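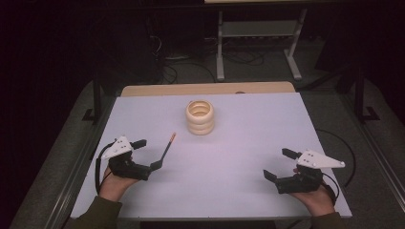
Andava há meses a dizer que ia trocar a mesa do escritório e em maio lá me decidi. A antiga era um monstro escuro, herdado, com gavetas que só abriam à pancada. Queria uma coisa branca, lisa, sem nada por baixo para bater com os joelhos (e eu bato sempre com os joelhos!).

O tampo branco é mesmo simples, um retângulo e pronto. Com pouca luz fica meio lilás, coisa que não esperava e de que gosto imenso. A alcatifa cinzenta é que não perdoa, agarra tudo quanto é migalha, mas arrancá-la fica para agosto, se houver dinheiro e paciência.

Depois vieram as argolas. Três, cor de creme, arredondadas, ocas por dentro, que empilhadas parecem um cilindro gordinho às ondas. Comprei-as na Drungate, uma lojinha de artigos em segunda mão onde entro sempre «só para ver», e o Kadir Akgül, que estava comigo, jurou que era um brinquedo de criança. Talvez seja! Eu vi logo ali um enfeite de mesa. Já experimentei pôr-lhes lápis dentro, já as separei, já as voltei a empilhar, e acabo sempre por deixá-las juntas, um bocadinho à esquerda e mais para trás, porque no meio me irritam.

O que ainda me tira do sério são os cabos. Há um emaranhado preto no chão, para lá da mesa, que cresce sozinho de uma semana para a outra. Tenho 2 rolos de fita de velcro guardados desde a mudança e continuo a passar-lhes por cima com os pés. Se alguém tiver um truque que resulte numa alcatifa, deixe nos comentários, que eu leio tudo.

Para a próxima mostro a cortina escura, que ando a pensar trocar por uma mais clara. Aceito sugestões de cor, menos amarelo.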